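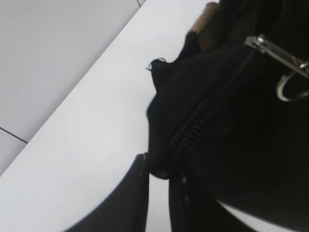

2018-07-22 – Madder vat, second go

Sunday, so I had the dye room to myself and the radio up as loud as I like. I wanted to get the Kestby fleece samples through before the August workshop, and I'm pleased to say most of them are now hanging on the rack looking properly red! Well, brick. Brick is fine, brick is what the Romel order asked for.

Recipe as run: 300 g of dry wool, scoured Thursday, alum mordant at the usual strength. Ground madder at 50 percent weight of fiber, soaked overnight in the enamel pot with a spoonful of chalk. I brought it up slowly and tried to hold it under 160 F the whole way. Last time I wandered off to answer the phone and the pot got away from me and everything went brown (the sad socks in the drawer are from that batch, please stop asking if they're for sale). The hot plate on the left still runs hotter than the dial says, so I used the one by the window.

Pulled skeins one at a time to see how the color built. First out was a peachy thing I rather like. By the time I got to number 13 there wasn't much difference from one to the next, so next time I'd stop at 7 and save myself the tags.

Water: tap for the main pot, rainwater for the one small jar on the side. The rainwater jar came out noticeably more orange. I've been telling people for a year that the hard water here helps madder and now I have a jar to wave at them. Would still like to repeat it with the Safavi root before I get too smug – that's a different grind and it may just behave differently.

Exhaust bath is in the lidded bucket under the sink, labeled. Do not tip it out. There's a good coral left in there and I want it for the cotton tape.

Notions for the overdye

Went through the notions drawer while the pot was cooling. Fisirdale want the sample pouches to go with the yarn, and we need to settle on linings and closures before anyone cuts anything. I keep going back and forth on black against the brick. On paper it's a bit Halloween, but I laid a skein on some black canvas at lunch and it looked terrific, so I'm leaning that way. Brass would be warmer than silver for the hardware but it costs more and the order is small.

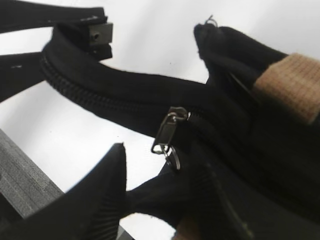
Black zipper, gray metal slider with ring pull.

To do: rinse the last skeins again (still bleeding a little pink), lightfast strips in the south window, order more alum, find out who has the good thermometer. Cotton tape goes into the exhaust once it's mordanted, probably midweek. pH strips are nearly gone too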